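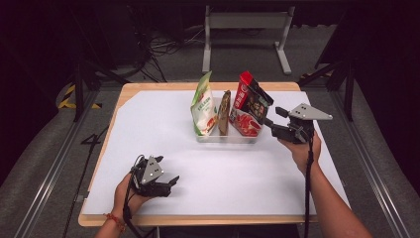 Kakedville writes that the on-hand figures for packaged snacks are wrong again this morning, that some lines show less than zero, and that the reorder list is asking for stock already sitting in the back room. The store corrected the same lines by hand yesterday and the corrections did not hold. It asks whether it should keep correcting them or leave them alone.

Status: Resolved, monitoring
Component: Trarnik stock module, nightly transfer import
Sites affected: Kakedville (store), Prulanitz (depot)
Priority: Raised from normal to high after the second report

Entry 1. First reply to the store

Please stop correcting the lines by hand for now. Each manual correction writes an adjustment record, and those records make it harder to see what the import did. Keep selling as normal. Sales at the register don't depend on the on-hand figure. Turn off automatic reorder for the snack category under Purchasing, Rules, and place anything urgent as a manual order.

Requested from the store: the movement report for any one affected line, covering the last two nights, with the "show source" column switched on. The default layout hides that column and we can't do much without it.

Entry 2. Report received

Movement report received for one line. It shows the following sequence, oldest first:

- closing balance, correct according to the store
- transfer out to Prulanitz (return of overstock), source: import
- transfer out to Prulanitz, same quantity, same document number, source: import
- balance now negative
- manual adjustment back to the shelf figure, source: user
- next night, a new pair of transfers, again with identical document numbers

The transfer is being posted twice. A second posting under the same document number should be refused by the import, so there are two questions: why the file is sent again, and why the duplicate check lets it through.

Entry 3. Ruled out

Label printer. The store mentioned that its Dixit shelf-label printer had been replaced shortly before the trouble began. The printer reads prices and descriptions and has no write access to balances. Unplugged overnight at our request; the duplicates appeared anyway.

Barcode overlap. Several snack lines share a leading code because they come from the same supplier. Compared the full codes for every affected line. All are distinct.

Pack conversion. One of the affected lines is stocked in cases of 60 at the depot and as single packets at the store. A wrong conversion would give an error that is a multiple of the case size. The error here matches the transfer quantity exactly, both on case lines and on lines with no conversion set. Not the cause, but see Entry 7.

User error. The store asked whether someone could have pressed Receive twice. Both postings carry the import service as source. No user session was open at either time.

Entry 4. Why the file is sent again

Pulled the transfer service log from Prulanitz. The nightly file is sent, the depot waits for a confirmation from Trarnik, and if none arrives within 300 seconds it treats the transfer as failed. It then waits 60 seconds and sends the whole file again.

The file on the affected nights held 1,785 lines. Normal size is much smaller. The depot has been including every line in the seasonal range, changed or not, following a settings change made in preparation for the annual stocktake. The import finished both times without error, but it took longer than the time limit, so the confirmation went out after the depot had already given up waiting. The depot log has it as "unexpected message, discarded."

The sending side is therefore doing what it was set up to do. The limit is too short for a file of this size.

Entry 5. Why the duplicate check did not catch it

The check compares document number and file batch number together. When the depot resends after a timeout, it gives the file a new batch number. The document number is unchanged. Trarnik sees a different pair and accepts the posting.

Reproduced on the test system with a short file and the limit turned down to force a resend. Duplicates on every run. Changed the check to compare document number and line number, ignoring batch. No duplicates on any run, and the second file is logged as "already posted, skipped."

There is a setting for this. It is in Import, Advanced, and it is called "Match on batch." It is on by default for sites that were set up before the transfer service was rebuilt. Kakedville is one of those sites.

Entry 6. Changes made

On Trarnik, Kakedville site:
1. "Match on batch" switched off.
2. Import service restarted. The setting is read only at start, and saving the page is not enough.

On the Prulanitz side, by the depot's own support desk:
1. "Send unchanged lines" switched off. The stocktake export can be run by hand when it is needed.
2. Time limit raised. We asked for double and they agreed.

Either change on the Trarnik side or the pair on the depot side would have stopped the symptom. Both were made. The time limit will be reached again some day by a large but legitimate file, and the import needs to handle a resend correctly when that happens.

Entry 7. Correcting the balances

Do not delete the duplicate postings. Deleting a transfer at the store leaves the matching receipt open at the depot and the two sites will disagree. Use Reverse instead:

1. Open Stock, Movements, and filter by source "import."
2. Sort by document number. Duplicates will be next to each other.
3. Select the later posting of each pair, then Reverse.
4. Where a manual adjustment was made after the duplicate, reverse that too. Otherwise the balance will end up too high by the size of the adjustment.
5. Rebuild balances for the category.

Step 4 is the one that gets missed. The store ran steps 1 to 3 and 5 on one line as a trial and reported that it was now over. Reversed the adjustment, rebuilt, correct.

Note on the case line from Entry 3: a reversal is shown in the depot's unit, so the screen will display one case where the store expects 60 packets. The stored figure is right. Display fault, logged separately.

Entry 8. Question from the store

The store asks if last month's margin report needs to be run again. No. Transfers between sites carry cost and no sales value, and the duplicates fall entirely in the current period. The stock valuation report is affected and should be printed again after the rebuild. Any copy printed before the rebuild should be thrown out.

The store also asks if automatic reorder can go back on. Yes, once the rebuild has finished and the suggested order has been read through one time by a person. Two suggested orders created while the balances were wrong are still in draft. Cancel both. They won't recalculate.

Entry 9. After the next nightly run

File received once, confirmed inside the limit. No negative lines in the snack category. Resend forced by hand from the depot as a check: all lines skipped, balances unchanged. Store confirms that the shelf and back room agree with the screen on the lines it looked at.

Automatic reorder switched back on by the store. Ticket stays in monitoring until the stocktake file has gone through, that being the next large one.

Open item: find other sites still running with "Match on batch" on. Moved to its own ticket.

Last updated: 2/1/26

Related tickets
Transfer reversal shows depot unit in place of store unit
Sites with "Match on batch" still enabled
Dixit shelf labels print old price after category change
Draft orders do not recalculate after balance rebuild
Prulanitz: stocktake export, running by hand

Home | Tickets | Knowledge base | Service status | Sign out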